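Playtesters wanted for **Brekum**, our online co-op game. 40 spots, closed test in June, PC only for now. You play a salvage crew stuck on the moon of Rarkmont, four to a team, and the new horde mode needs people who will try to break it.

What we need from you:

- 18 or over, decent internet, a headset
- 24 hours of play spread over the month
- a short bug report after every session, bullet points are fine
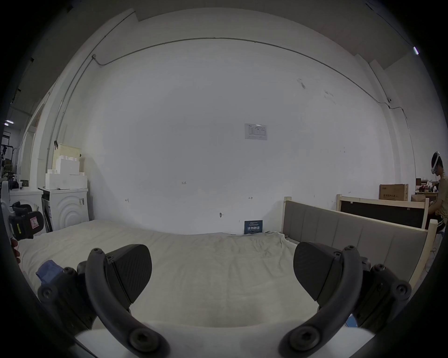

**Do I need to have played Brekum before?**

New players are welcome, and we're holding half the spots for them. The tutorial takes around 83 minutes so leave an evening free for it.

Pay is 486 dollars for the full test, sent by bank transfer when your last report is in. Plus a free copy at launch and your name in the credits if you want it. Drop out early and we pay for the hours you did.

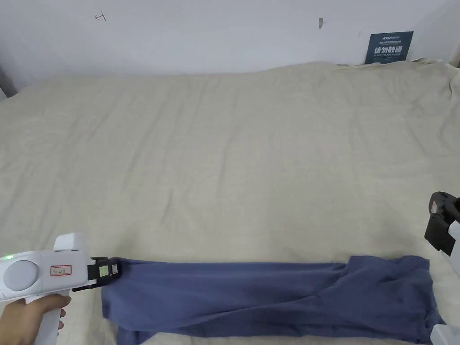

Teams get sorted by time zone, so put yours in the email. Also your graphics card and wich shooters you play most. Friends can apply together, one email per person pls.

No streaming, no screenshots, theres a form to sign first.

Write to the test desk at Amis Balogh Games, subject line "horde".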